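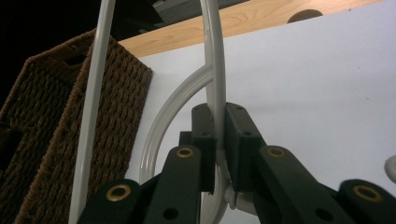 Plakley two-finger gripper kit: a month of squeezing things in the shed

I've wanted a proper gripper for ages. My last one was cut out of plywood and driven by a servo from a dead model boat, and it had all the delicacy of a car door. So when the Plakley kit came down to £182 in September I stopped dithering and bought it, and I've been building, breaking and rebuilding it ever since on the bench at home and at the shared workshop up the road.

First thing to say is that it comes as a proper kit. You get a box of dark parts, a bag of fixings, one motor, a driver board and a booklet. If you were hoping to lift it out of the packaging and plug it in, this will annoy you. I enjoyed it enormously, but I'm the sort of person who likes sorting screws into egg boxes.

The build

The booklet says an evening. It took me two, plus a Saturday-ish sort of morning when I undid most of the second one. The base and the motor mount go together with no bother at all. The fun begins at the linkage, where you have four arms, two to a side, and rings that have to be seated in the rounded ends before you pin anything. The rings are a tight fit. Too tight, on one of mine. The booklet tells you to press them in by hand and I'd love to meet the hand in question! I used a small bench vice with a bit of scrap leather over the jaws and they went in beautifully, so do that.

What I got wrong was the left and right inner arms. They're mirror images and there's no mark on either one to say which is which. Put them on the wrong way and the whole thing still assembles, still moves, and then stops a finger's width short of closed. I spent a good hour blaming the motor. Zusaria (the shop I bought it from) has a drawing on the product page that shows it clearly, and I do wish that drawing had been in the booklet.

The finger pads go on last. Mine needed a quick tidy with a needle file along the lower edges where they'd come out of the mould a bit ragged. Five minutes' work, but on a kit at this price I'd rather not have had to.

Wiring is four leads and a plug. The plug only goes in one way round. Lovely.

Getting it to move

The driver board talks to your computer over USB and there's a free program called Gastov for setting it up. I'll be kind and say Gastov looks its age. The sliders are tiny, the save button is hidden in a menu called Extras, and if you pull the lead out without closing the window first you have to restart the lot. Once you've learned its moods it does the job. You set an open position, a closed position and how hard you want it to push, and it remembers all three on the board, so you can take the gripper somewhere else and it behaves the same.

There's a counter tucked away in there as well, which I only found by clicking on everything. Mine says 1265 open-and-close cycles so far, and the joints have a whisker of play in them now that they didn't have when new. Nothing I can feel in use. I'll be curious to see what it's like by spring.

What it's like to use

My reason for wanting one is the watering project, a little automatic system for the greenhouse that I've been promising the tomatoes for two summers. It has a lot of flexible tubing in it, and tubing is a pig to handle. It's shiny, it wants to go back to whatever curl it had on the roll, and if you squash it too hard it kinks and that's that length ruined. So tubing became my main test.

On the default force setting the Plakley flattened it like a bike running over a hosepipe. I brought the force down a notch at a time, and at the third notch from the bottom it would hold a length by the middle without pinching it shut. That's a nicer result than I expected from a single motor. Because the two fingers close together, the tube gets centred as it's gripped, and you don't have to be fussy about your aim. My plywood effort only ever had one moving side and used to shove everything across the table.

Where it struggles is when two lengths lie side by side. It doesn't know which one you're after, and the wider your approach the more likely you are to scoop up the neighbour. I've got into the habit of opening the fingers only as far as I need, which helps. The other weak spot is grip along the length. Hold a tube and pull down on the free end and it'll slide through the pads sooner than I'd like. I stuck thin rubber on mine (a strip from an old inner tube, contact adhesive, left overnight) and the difference was so marked that I peeled it off and put it back on just to be sure. Then I took it off again for a bit because it got in the way of picking up washers. I'm still undecided on that one.

Other things I've had it lift: a peg, a paintbrush, half a packet of seeds, a teaspoon, a small push-fit connector. The connector was the hard one. It rolls, and the pads only just reach down far enough to meet it against a flat surface. An egg went fine, before anyone asks — I did it over a bowl.

Noise is modest. It whirrs going in and clicks when it reaches its stop. After 10 minutes of constant use the motor casing gets warm enough to notice, so I give it a rest and put the kettle on.

Against the Abreu

I borrowed the Abreu kit from the workshop shelf for comparison. It costs a good deal more, it's all pre-assembled linkage, and its pads come with rubber already on. It's also heavier in the hand, and when a screw worked loose in one of the joints I couldn't get at it without taking off half the casing. On the Plakley every fixing is out where you can see it and reach it with one hex key. If you want something for a school table that will survive being dropped, get the Abreu. For fiddling about at home I'd have the Plakley again.

Bits I'd change

Mark the inner arms L and R, please. A longer USB lead too — the one supplied barely gets from my bench to the laptop. Spare rings in the bag would be welcome; I had to email Zusaria for one after I scored mine in the vice on my first go, and they did send it free with no quibbling.

Four stars from me. I've ordered a second set of pads so I can keep one pair rubbered and one pair bare, and next month I want to try it on the drip line joints.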